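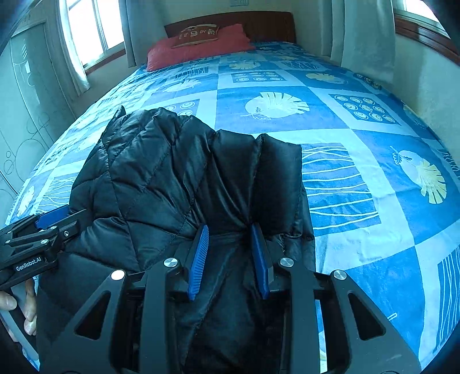 Working rules for hand-held grippers in homes

Linendale keeps its handling rules on two sheets of paper, and the woman who wrote them would like to get that down to one. She coordinates home sessions for the project, where people work through household jobs with a gripper in each hand.

"The first version was all about the equipment," she said. "Charge it, wipe the pads, check the pins. There was hardly a word on how to treat a jacket."

The current version, in use since May, has 16 rules. Clothing takes up most of the first sheet. Padded garments have their own entry: spread the piece out before folding, take hold at a seam if there is one, and never pull against a zipper.

"People grab the middle of a panel and squeeze. I want them to open the jaws, look, and then close."

Beds are allowed as a work surface, which the team at Donberg argued against. They wanted a bare table every time. She kept the bed in.

"That's where people fold clothes. A patterned sheet is fine too. Leave it on."

Each session is reviewed against the rules before it is accepted. Of 2,249 sessions checked so far, 93 were sent back. The usual fault was a hand helping out when only the grippers should touch the cloth.

"We don't scold anyone for it. They do the job again, slower."

She also asks people to stop between garments and put both grippers down. Wrists get tired, and tired people rush the sleeves.

The next revision is due Wed 29 July. Shoes are still undecided.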